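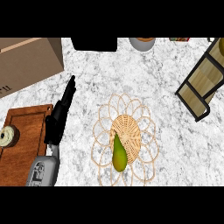 I've gone off recipes. I haven't gone off cooking, I still do that every night and mostly enjoy it, but the written-down kind with a list at the top and a story about somebody's holiday before you get to the onions. I own 35 cookbooks and last month I opened one of them, to check how long you boil an egg for if it's come straight out of the fridge.

My friend Spyros Karras thinks this is laziness dressed up as philosophy, and he may have a point. He's the sort of cook who weighs his salt. We had a long argument about it over a pot of his bean soup (very good soup, I had two bowls, which rather weakened my case) and I've been muttering replies to him in the shower ever since. So I'm putting them down here instead.

My main grumble is that recipes have made people scared of their own fruit bowl. You go in for supper and there's a bit of cheese, half a cabbage and a pear that needs eating, and instead of thinking "right, that's a salad", you type the whole lot into your phone and get 3528 results, most of which want you to go out and buy walnuts. Then you don't have walnuts, so you order a curry! The pear goes brown. I've done this myself more than once and felt daft every time.

My gran never did it. She lived above the Hájek bakery in Bretitz for most of her life and had one handwritten notebook, and half the pages in it were phone numbers. Her cake recipe says "flour, enough". She knew what enough looked like because she'd got it wrong plenty of times, and we all ate the wrong ones too, with custard on, and were perfectly happy.

Spyros says that's all very well if you had a gran. He learned from books because there was no one at home to show him, and without them he'd have lived on toast. I do take that seriously. A good beginner's book is a lovely thing, and I'd press one into the hands of anybody moving out for the first time. Baking's different as well, I'll give him baking. I once guessed the yeast in a loaf and we used it as a doorstop until December.

But there's a stage after the beginning, and I think a lot of us never get let into it. The cooking app I used to pay for, Fenora, sent me a cheery message saying I'd saved 819 recipes. I'd cooked maybe a handful. All that saving felt like cooking, it had the same little glow of being a capable person, and meanwhile I was making the same pasta on repeat and feeling guilty about the other ones. I cancelled it and haven't missed it for a minute.

What I do now is buy what looks nice, then stand in the kitchen for a bit and have a think. I taste things more. I've learned that nearly anything dull wants lemon or salt, and that you can roast almost any vegetable for longer than you'd dare. Some nights it comes out a bit grey. Last week I put far too much vinegar on some lentils and we ate them anyway, pulling faces, and had ice cream after. It took me 20 minutes and I can tell you exactly what I'd change, and I couldn't have told you that about a single thing I made off the app.

Spyros has read this and wants it noted that his soup came out of a book. He's lending it to me. I've said I'll look at the pictures.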